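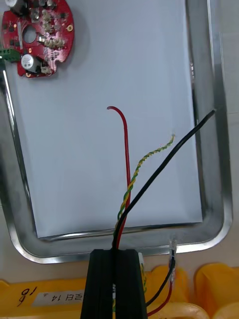
Meriem Kamel
Repair bench and online shop, Desora

Tovero Bench Tray, stainless steel, rectangular
$35 each, or $43 with the pad of liner paper
In stock at the Holden shop

I sold these for a long time without writing a proper page for them, and then Abdelkrim pointed out that half the emails we get are people asking what tray I use and whether they can buy one. So, yes, you can buy one! Same tray, same shelf, and I'll wrap it up for you myself if I'm in.

I fix small electronics. Radios, clock movements, doorbells, the odd kitchen scale, pretty much anything that comes through the door with a screw in it. For years I worked over an old baking sheet, and it was fine until it warped, and then every tiny screw I set down went on a slow trip to the low corner and hid there with its friends. The Tovero sits flat. I have had my oldest one for five years and it still sits flat (I check it against the glass counter now and then, mostly because I enjoy being right).

What I like about it

The rim is polished and rounded over, so you can slide a hand or a sleeve along it all day and not get scratched. It's high enough to stop a rolling screw and low enough that I can rest my wrist on it while I solder. Cheaper trays I've tried had a sharp fold on the underside, and I have the thumb to prove it.

It cleans up easily too. Flux comes off with rubbing alcohol and a rag, and everything else comes off with dish soap. It will pick up fine scratches, I won't pretend otherwise, and if you want it to look new forever you should probably hang it on a wall.

About the paper

I line mine with plain white paper, one sheet laid flat. Small dark parts show up on it right away, and when I'm done with a job I fold the sheet up with all the clippings inside and throw the whole thing out. You can also write on it! I draw arrows, I write down which screw came from which hole, I've done a shopping list or two. The pad we sell is cut a little smaller than the floor of the tray so you can get a fingernail under the edge and lift it. Printer paper works too, just trim it, and please don't feel you have to buy ours.

Please read this before you order

This is a bare metal tray. It conducts. Don't put a powered board down in it, and don't count on the paper to protect you, because paper tears and gets damp. If you're working on something live, or something that's sensitive to static, get the Dinsa mat instead (we carry the gray one and the blue one) and keep the tray next to it for your hardware. Let capacitors discharge before you go poking around, too. I know you know. I knew as well, and I still got bitten by a camera flash.

It is also not magnetic in any useful way. People ask. If you want your screws to stick, there's a little magnetic dish on the accessories page, and it sits nicely in a corner of the tray.

Shipping and returns

Orders leave the shop within 2 business days. Abdelkrim Tawfik does the packing most of the time, and he packs like he's sending eggs to the moon, so expect a lot of cardboard. If yours shows up bent anyway, email us a photo and we'll send another one out. You can return an unused tray for a refund any time in the first month. If it's been used, write to me and we'll work something out.

Care: hand wash, dry with a soft cloth, no steel wool.
Goes well with: Dinsa bench mat, magnetic parts dish, liner paper refill.

Page updated 2025-06-19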